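Community News | Business & Local Life

Inudura shelf library opens its doors again in the old Havico building

Published 29 Aug 2023

After a long and rather quiet summer, the lending library for household goods in Inudura is open again, and the first morning back brought a cheerful crowd to the former Havico building on the river side of town. Neighbors came to borrow folding tables, cake stands, storage racks and all the other bulky things that most of us need twice a year and have no place to keep.

The library began with 30 donated items in a borrowed storeroom. It now has more than 200 on its list, and members pay $15 a year to take home up to three of them at a time – a bargain, as one member put it while loading a punch bowl into her car. Roughly half of the stock came from families in Amissah who were moving to smaller homes and wanted their good, sturdy things to go on being used.
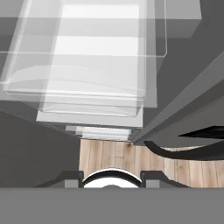 What is new this season

The biggest change is the opening hours, which now run into the early evening so that people can stop by after work. There is also a small repair corner, where members can bring in a wobbly chair or a lamp with a tired switch and get a hand with it over a cup of coffee. The bakery from Pleltetti has promised to send rolls on opening mornings – and we can report that the first batch went very quickly indeed.

Donations of clean, working items are welcome at the side door during opening hours. A swap day for holiday decorations is planned for November.

Recent stories
Amissah footbridge gets a fresh coat of paint
Pleltetti bakery brings back its plum cake
Summer reading club wraps up in Inudura
Parking changes near the Havico building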